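Lensa Belay
@lensabelay
2019-12-31

Okay, last day of the year, kettle's on, and I have been promising several of you the story of the gripper that wouldn't stop closing. Settle in, it's a long one. Thread.

1/ For anyone new: I work on grasp control at Pretham. My corner of the world is parallel grippers, two flat fingers that open and close, and most of my days are spent in simulation before anything gets near real hardware. The project this year is called Grorholm. I'm very fond of it, even after what follows.

2/ Back in September we moved Grorholm over to a new release of our motion software, Triltomance. It was a good update! Faster planning, nicer logs, and a lot of people worked hard on it. I want to say that up front so no one reads this as me grumbling about colleagues. I like my colleagues very much.

3/ The task we were testing was slot work. The arm comes down over a board with slots cut in it, fingers open, lines itself up, and then waits for the go signal before it does anything else. Waiting is the important part of this story, so hold on to that.

4/ In the simulator it ran beautifully. I left 275 runs going overnight and came in the next morning to a whole column of green. I may have done a little dance by the coffee machine. Bereket Fikre saw the dance and has never let it go.

5/ So we moved to the real cell. First run, fine. Second run, fine. By lunch I was telling people we'd be done by Friday, and I should know better than to say that sort of thing out loud in a lab.

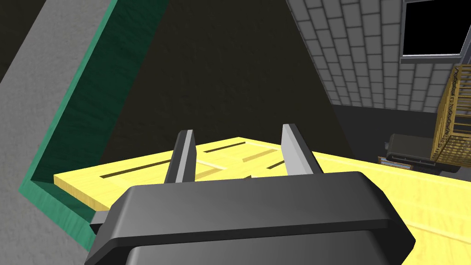
6/ On run 18 the arm came down over the board, stopped where it should, and then the fingers closed. There had been no go signal. Nothing was between them, they just shut, quite hard, and stayed shut. I was standing outside the guard with a sandwich in my hand, feeling very glad about the guard.

7/ Bereket hit the stop. It worked exactly as it's meant to, the arm held its position, and we both stood there a moment looking at it the way you look at a dog that has never growled before.

8/ Now, the part I'm least proud of. My first thought was "glitch, run it again." I said so, too. Bereket, who is a kinder and more patient person than I am, said he'd rather we locked it out and read the log first. So we locked it out and read the log. He was right and I've told him so, in writing, twice.

9/ The log said the gripper had received a close command. Clear as day. And the planner's log said it had never sent one. If you've ever had two children each tell you the other one broke the lamp, you know how the afternoon went.

10/ We swapped the cable. We swapped the controller board. We borrowed a second gripper from the Endale team down the hall (thank you, Endale, I still owe you cookies) and on the bench it sat there for hours being perfect. By evening I had begun to suspect the building.

11/ What finally gave it away was the time between messages. The gripper expects to hear from the planner regularly, even if all it hears is "still here, stay put." If it goes too long without hearing anything, it falls back to a default.

12/ In the old release the default was "hold where you are." In the new one it was "close." There's a decent reason for that, by the way. If you're carrying something heavy and you lose contact, you want the fingers to keep squeezing so you don't drop it on somebody's foot. For a carrying job, close is the safe choice.

13/ For us it was the wrong choice. Our fingers were open over a board, and there are days when a person reaches into that cell during setup with the arm at reduced speed. Closing on silence is just about the last thing I want it to do then.

14/ And the fallback wrote itself into the gripper log as an ordinary close command, with no mark on it to say "I made this one up myself." So each log was telling the truth as it understood it, and I had spent a whole day cross with an innocent cable.

15/ Why did it go quiet in the first place? The planner was pausing to write a big log file. One of those nicer logs I was so pleased about in post 2! The timeout was 35 milliseconds and every so often the write took longer than that.

16/ And why did all those simulated runs pass? In the simulator, time waits for everybody. The planner stops to write its file, the whole little world stops with it, and then they carry on together as if nothing happened. The gripper in there could never miss a message. I'd been testing a fault that wasn't able to occur.

17/ I had a bit of a wobble over that one, I'll admit. I've been doing this for a good while and I knew the simulator ran in lockstep. I even explained it to our summer intern, with a drawing! I just never set that fact next to the word "timeout" and looked at the two of them together.

18/ What we changed. The fallback is now set per task, and you have to pick one, the software won't start with it blank. Fallback moves get their own label in the log. File writing happens off to the side where it can't hold anything up.

19/ The simulator also has a mode where it drops and delays messages on purpose. The first night I switched it on, 6 runs closed when they shouldn't have, and I was so happy to see them fail that I called my mother. She asked whether failing was good. I said this time, yes, Mama, very.

20/ We changed one people thing as well. If a machine moves when it wasn't told to, it gets locked out and the logs get read before anyone runs it again, however late it is and however much I want to go home. It's on a card taped to the cell door in Bereket's handwriting, which is much neater than mine.

21/ No one was hurt, and the fingers never touched anyone. I still think about the setup days, though, and I check that setting every single time now, even when I've checked it that same morning.

22/ A few of you asked whether we went back to the old release. We didn't. We stayed on the new one with the fixes in, and the slot work has been going along nicely since.

23/ If you run grippers of any make, do go and look up what yours does when it stops hearing from you. It took me ten minutes once I knew to look — the hard part was finding which manual it was in. Mine was in an appendix.

24/ Replies are open if you've had one like this, I'd love to hear it. I'm making soup, so I may be slow. Happy New Year, all of you, and Bereket, please stop doing the dance at people.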